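How to read a missile test report without being taken in

Reports of a missile launch tend to arrive early in the morning and all sound the same. A military somewhere says it detected something, a minister condemns it, and by lunch three experts have told you what it means. I'd be wary of all three until you have gone through the steps below. They take ten minutes with a map and a pencil.

1. Find out who counted

Look for the first named source. It is usually the defence ministry of a neighbour, and neighbours have their own budgets to defend. If the launching state says one thing and the neighbour another, write both down. Don't average them.

2. Separate distance from range

A missile that flew 328 kilometres has not shown that its range is 328 kilometres. Many tests are flown on a steep path, going very high and landing fairly close. Look for the peak height. If the report gives only one number, you can't say much, and neither can the person on television.

3. Treat maps with circles as guesses

The red circle drawn round the launch site is somebody's estimate. It often assumes a light warhead, or none. A circle marked 2,000 kilometres may rest on a single flight of 236. Ask where the larger figure came from. If the answer is "analysts", ask which ones.

4. Be careful with timing

"Timed to coincide with" is the phrase I trust least. There is nearly always a summit, an anniversary or an election to hand. Anouk Schouten, who used to edit my newsletter, made me list every other event in the same fortnight before she'd let that phrase through. Try it. The list gets long – and the link gets thin.

5. Check the words for failure

A missile that "fell into the sea" may have landed where it was meant to or broken up on the way. Wait a day. First reports get corrected, often in a short paragraph with a much smaller headline.

6. Read the official photographs last

State media pictures are chosen by the state. They can be old, cropped or altered, and a smiling leader beside a launcher tells you nothing about whether the thing worked.

7. Write down what you still don't know

My own list for the June launch had 2 firm facts on it and a page of questions. Natalia Cervantes thinks I'm too gloomy about this. Perhaps, but I've had to withdraw fewer posts than she has. 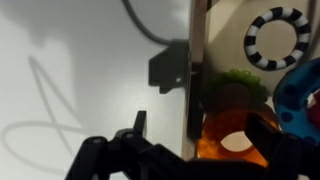 A black gripper over colourful objects, with a white tabletop to the left.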